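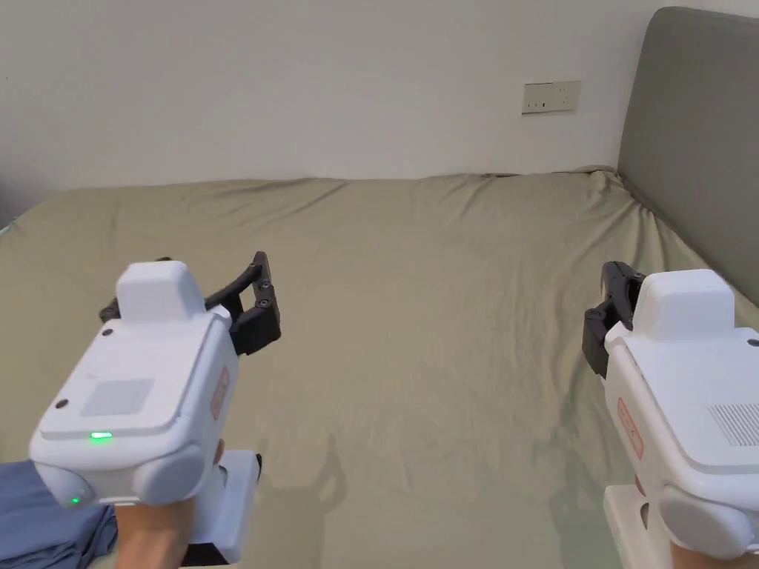 Ticket: Erkus garment folding, bedroom station, Nuria site
Status: Resolved, rule change pending
Opened: 2026-03-24
Component: Ziklow import check, handheld gripper pairs

Reported problem

Import check rejected 14 episodes out of a batch of 1,206. All of them came from the bedroom station. Error text is the same each time: "start pose not found." The other stations running the same batch had no rejects. Operators say they followed the Gashaw procedure and saw green lights on both units before starting.

Checks done

1. Restarted the import on one rejected episode. Same error.
2. Compared firmware on the left and right units. Same version on both.
3. Checked the clocks on the head camera and both gripper cameras. No drift outside the limit.
4. Played back the first seconds of every rejected episode. In each one the operator starts moving toward the garment before the jaws have been opened all the way. The check wants both pairs fully open and still, and it never gets that.
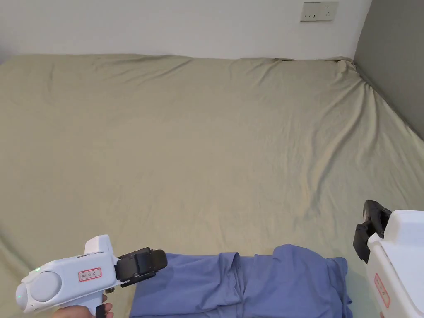

Blue garment between the two grippers, left jaws slightly open.

5. Read the procedure again. Rule 17 says "begin with grippers ready." It does not define ready. Operators at this station took it to mean powered on with the lights green. The lights say nothing about jaw position, so a unit can be green and still fail the check.
6. Looked at the gripper camera views for anything else that could hold up an import. No link to the error, but the work surface rule needs attention too. It says "bed clear except for the task item," and small things are being left on the sheet by the headboard. Added to this ticket so both wording changes go through together.
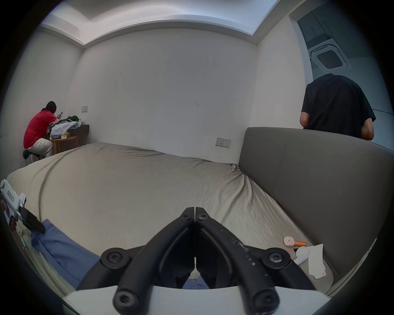 7. Ran 21 new test episodes at the same station with the jaws opened fully and held for two seconds before the first reach. All passed import.

Cause

Unclear wording in rule 17. No hardware fault. Do not swap the grippers.

Proposed wording

Rule 17: Before recording, open both pairs of jaws fully. Hold both units over the work surface, away from the garment, for two seconds. Then begin.
Rule 18: Remove everything from the bed except the fitted sheet and the task item. Check the headboard end. 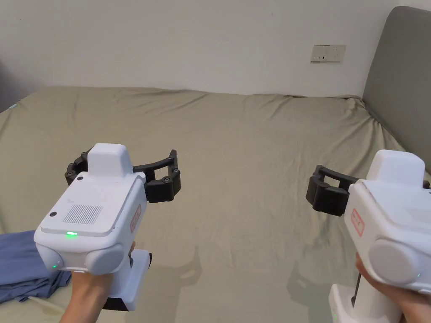
The start pose needs a reference picture in the procedure, next to the new text. Written instructions alone were read three different ways at this site. For the left unit, use the wide gap between the two finger pads as the guide, with the pads facing each other. The blue cloth is off at the lower left, which leaves open sheet below the jaws, and that is the spacing we want at the start. The right unit should be checked from its own gripper camera, as the head view can lose part of it.

Open items

- Re-record the rejected episodes. Do not edit the old ones to pass.
- Ask Ziklow to change the error text so it names the unit that failed.
- Leave the two-second hold as is until the December review.

Erkus Support | Contact the help desk | Copyright Erkus | Back to top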